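Progress Report to the Munberg Education Fund
Student Project in Robotic Suturing, Lulstead Technical College
Reporting period: March to July
Submitted Jul 15, 2024

The second stage of the grant supported a team of 11 students working on automated suturing. The team meets twice a week in the Fasden building under the supervision of Urmas Laur. All members have completed the safety course required for work with sharp instruments, and attendance has remained steady through the exam period.

During the period the team moved from foam blocks and printed test pieces to tissue work. Students were asked to bring the instrument tip to a chosen point, keep control of the thread, and leave sutures already in place undisturbed. Each session was recorded from the wrist camera, and the recordings now form the main record of the project. The set holds 261 sessions and 3,708 labeled stitches. Labeling was divided among all members and checked by a second student before release to the group.

Work close to a closed incision has taken up most of the team's time since March. Black interrupted sutures with long cut tails lie near the polished steel tip, and the software must tell a hanging thread from the tails of finished knots. Stitches that appear soft or faint to the camera are labeled separately.
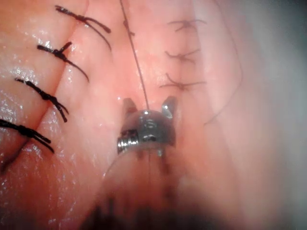
Bevan Kerslake, in written comments on the draft of this report, asked that the next stage give more time to knot tying and less to camera placement, and noted that the students' written logs had become too brief to be useful to a new team. Both points have been accepted. A standard log sheet is now in use.

Spending is within the approved budget. The purchase of a second instrument holder from Wihongi was delayed and will be charged to the next period. The college requests permission to carry forward the unspent amount for this item.

Planned work for the coming period includes 20 supervised knot-tying sessions, a revised labeling guide, and a public demonstration at the college. A date for the demonstration has not been set.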